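4.3 Failures at the strip

The charger task is the one where the two-arm cell at Plurnberg did worst. The cell has to plug USB charger blocks into a power strip on the table and take them out again. We ran 500 insertions and 500 removals with the Forkora controller, and every run that ended in an operator stop or a force stop was reviewed by hand. Runs that ended in a timeout are left out of this section and are treated in Section 4.5.

Most of the force stops came from one fault. The controller estimates how far a block is seated from the position of the fingertips relative to the top face of the strip. When a block is held a little too high, the fingertips reach their target height before the prongs are fully in. The controller then reports the block as seated and opens the gripper. When the fingers are low, the tips meet the strip housing first and the arm keeps pushing on the housing. Both errors go back to the same grasp height value, which was set once per session and not updated after a regrasp.

Two arms working on neighboring outlets made this harder to catch. Figure 3 shows a case with both grippers at the orange strip. 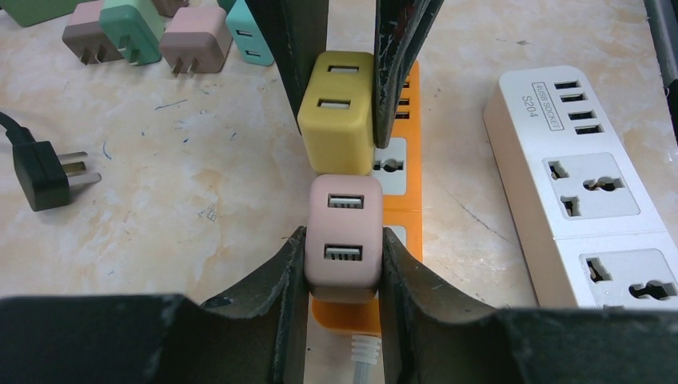

Figure 3. Grippers at two chargers on the orange power strip, wrist view. A second strip lies to the right.

With this spacing, a sideways push on one block can be passed through the strip to the other arm. The strips were not clamped. In the force logs the disturbance shows up on the second arm as a short lateral spike, and Forkora at that time treated any lateral spike during a grasp as contact with the intended block. The second arm would then begin its downward motion early. We call this a false contact start. It accounts for 40 of the stops we reviewed, and we could reproduce it on the bench by pushing the strip by hand while one gripper waited above it.

The outlet layout matters as well. Blocks do not always sit square over the strip, and an adapter that overhangs one side leaves less room for the finger on that side than the planner expects. The planner used a single clearance value for both fingers, measured from the center line of the strip. 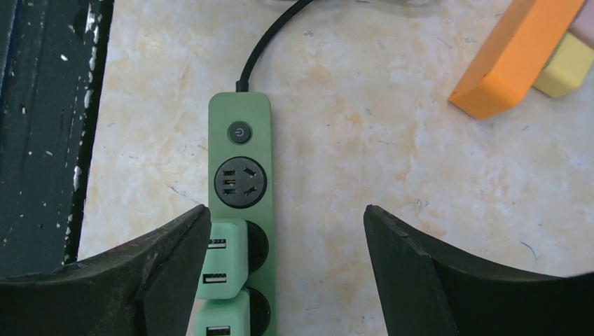

With an uneven offset the near finger touches first, the block rotates slightly in its outlet, and the far finger closes on a corner. A grasp like this often holds for the first part of a pull and then slips. On removal the slip is mostly harmless. On insertion it leaves the block tilted with its prongs partly engaged, and on a live strip that would be a safety problem. All strips were disconnected from mains power during the trials, and we recommend the same to anyone repeating them.

We tried three changes. The first was to measure grasp height again after every regrasp. The second was to give each finger its own clearance, taken from the wrist camera. The third was a lockout that keeps one arm still while the other is in a pushing phase. The third change costs time, and we had hoped to avoid it.

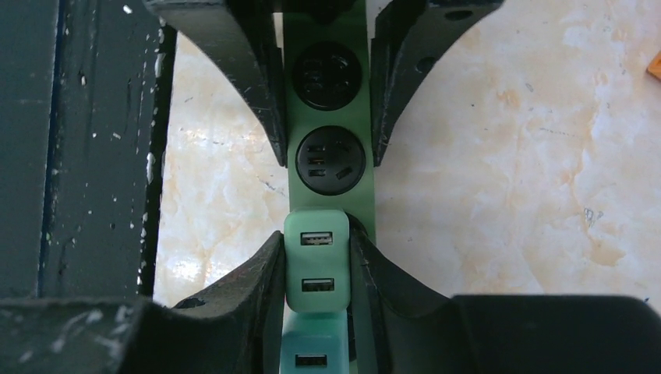

The lockout removed the false contact starts in our repeat trials, but it did not help with tilted blocks. Those dropped only when per-finger clearance was turned on. Measuring the height again had a smaller effect than we expected, partly because the new measurement fails on dark outlets in shadow and falls back to the old value without a warning. This fallback is a fault in its own right. A version that stops the arm and asks for an operator was added to Forkora in February and is used in all later experiments.

One question is still open. Worn finger pads may shift the contact point enough to matter, and we did not record pad wear during these trials.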